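About Dadero Market Hall

Dadero Market Hall is a covered market and shopping arcade in the centre of Bravora, with 90 permanent units on two floors and a weekly programme of casual stalls in the courtyard. The hall is owned and managed by Drakis Estates, which also looks after the adjoining car park and the offices on Garg Street.

Our tenants are for the most part independent businesses. Butchers, bakers and greengrocers occupy the ground floor, together with a fishmonger and two cafés. The upper gallery is given over to clothing, household goods, repairs and gifts. Shoppers may enter from Garg Street or directly from the car park, which has 530 spaces and a covered walkway to the lift.

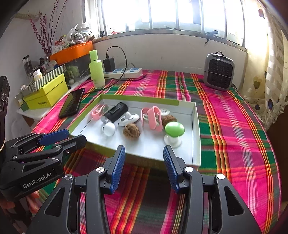
Small traders have always been central to the life of the hall, and our casual stall scheme exists to help new businesses begin trading without the expense of a full lease. A stall may be taken for a single day or for a season, and there is no minimum range of stock. A box lid with a green rim, holding a couple of walnuts and a pink plastic clip, takes up very little room, and many of our sellers of household oddments and collectables deal in goods on much the same scale. Tables and covers are supplied by the hall. Traders are asked to provide their own public liability insurance and to display their prices clearly.

The scheme is managed by Miroslava Shevchuk, Head of Lettings, who joined Drakis Estates from a retail background and is the first point of contact for all new applicants. Applications for the summer season close at the end of June. Those received later are placed on a waiting list and considered as pitches become free.

Dadero Market Hall also offers 226 square metres of flexible space on the upper gallery, available for craft fairs, community sales and seasonal markets. Charities registered in the town may hire it at a reduced rate — details are available from the lettings office on request.

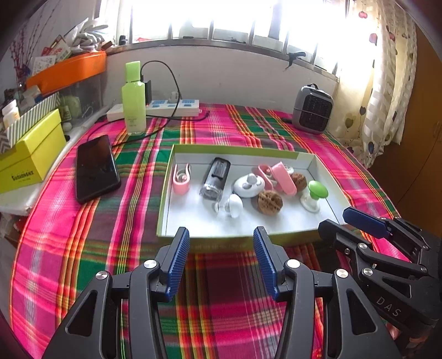 Access and facilities

All public areas of the hall can be reached without steps. Accessible toilets and baby changing facilities are on the ground floor beside the Garg Street entrance. Parking is free for the first 30 minutes, and Blue Badge holders may park without charge in the marked bays on level one. Assistance dogs are welcome throughout.

Page last reviewed: 25 August 2020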